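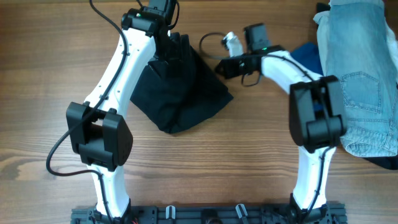
1 min read

Demonstration gathering (garments)

Demonstration gathering is the collecting of worked examples for a learning system, in this case two robot arms and a heap of clothes. At Hidum, a session runs to 20 episodes, with jeans and dark tops on the same wooden table. Lingyun Xu's handbook defines a fold as "finished when a tired parent would accept it" – a standard still disputed. Failed attempts are kept and labeled, often at greater length than the good ones.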